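Heltwood Shared Workshop Builds Its First Sorting Arm

22 January 2021

Members of the Heltwood shared workshop in Zorkstead have a small robot arm running on their back bench. It is the first machine of this type that the workshop has built by itself. The work started in October and was done mostly in the evenings, by 9 members in turns, because only a few people could be in the room at the same time.

The arm is named Skollar. Its joints and base were made in the workshop, and the motors were bought second-hand from a packaging company that closed its Ospina Road site. The members kept a list of all costs on the wall. The total stands now at 2,945 dollars, and 2,000 of this came from a local grant for adult learning. The rest was paid from membership money.

According to the build notes, the most difficult part was the wiring in the shoulder. The first cable was too short and broke two times when the arm turned fully to the left. A longer cable was put in before the holidays, with a loop that can move freely, and this fault has not come back.

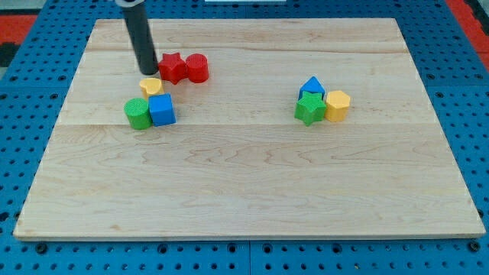

Skollar is learning to pick up small objects and to put them in another place. The members decided to begin with plastic shape blocks, which are cheap and do not break when they fall. For this work the blocks are put on a pale wooden board in two groups, with a wide piece of bare wood between them. The yellow heart and the two stars are harder to program than the cylinders and the cube, the members write, as the arm must come to them from a correct angle. The program also has to keep the tip of the gripper away from the neighbor blocks, and in a close group like the one with the red star there is not much room for a mistake.

Until this week the arm has made 1,019 attempts, and each of them is saved in a log file. The workshop does not want to publish a success rate yet. The way of counting was changed after the first month, so the older results cannot be compared with the new ones. A new count will start when the speed settings are final.

The next step is a stronger base plate. At high speed the present one moves a little, and the arm then loses its zero position and must be set again by hand. The members also plan to replace the power supply, which makes a loud noise.

Drawings and part lists for Skollar will be placed in the members' folder at the end of the build. Other workshops in the region can ask for a copy at the front desk or by e-mail. Visits to the bench are possible by appointment only, for two persons at a time.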